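Facilities Desk > Tickets > Ulmont building > 205

Entry tile slippery, shoes everywhere – ticket 205

Status: open
Logged by: Þórarinn Bach
Area: side entry, white tile

Problem: sandals sliding off the low rack and ending up across the walkway. Two trips reported, no injuries. Rack is the Drikitz, 70 cm wide, bottom rail bent.

Log

8:10 – straightened rail by hand. Held till lunch.

12:40 – back on the floor again. Rail not the only problem, the tile is too glossy and the rack feet creep when anyone pulls a shoe out.

1:15 – tried felt pads. Worse. Took them off.

1:30 – rubber feet from the Dalach kit, the 5 mm ones. Rack stays put now. Shoes still slide off the front, rail angle is wrong for flat soles.

2:05 – asked Cuevas for a replacement rail. Part 47, out of stock, maybe November. Not waiting on that.

2:20 – workaround: rack pushed back to the wall for boots only. Sandals go on the floor in pairs, left of the door, toes to the wall. Thick soled ones on the outside so the thin ones dont get kicked.

3:00 – re-did the row, somebody had stacked theirs. Please no stacking, top one slides off and its the one people step on.

Still to do
– mat for under the row, rubber back, needs to clear the door swing (roughly 5 cm at the hinge side)
– tape line on the tile untill mat comes
– chase Cuevas Friday

Leave ticket open. Anyone mopping, lift the pairs and put them back the same way pls.

Related tickets
Mat curling at front entry
Drikitz rack, missing end caps
Coat hooks loose, Ulmont 2nd floor

Facilities Desk – contact – back to top 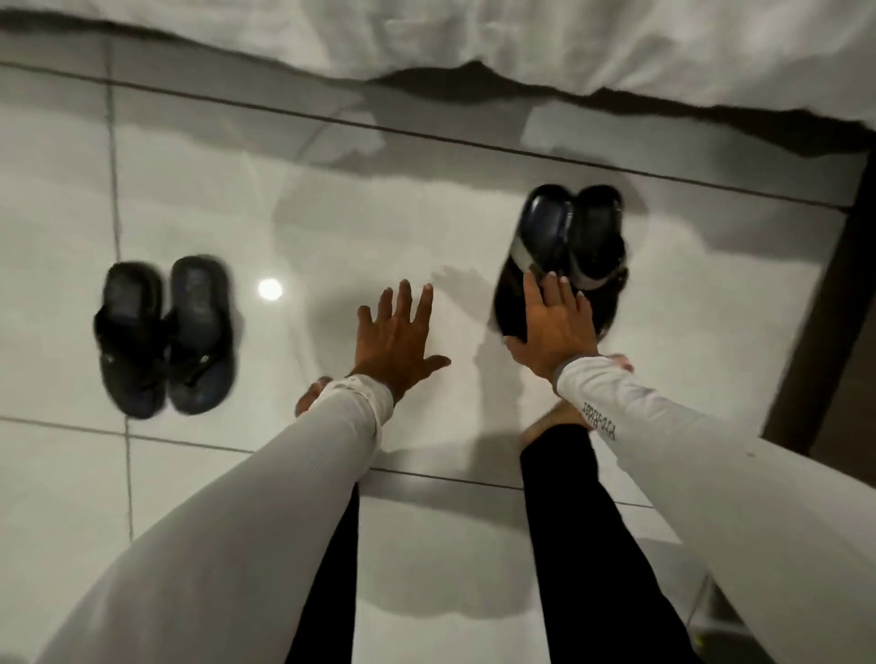

Sandals on the white tile, sorting into pairs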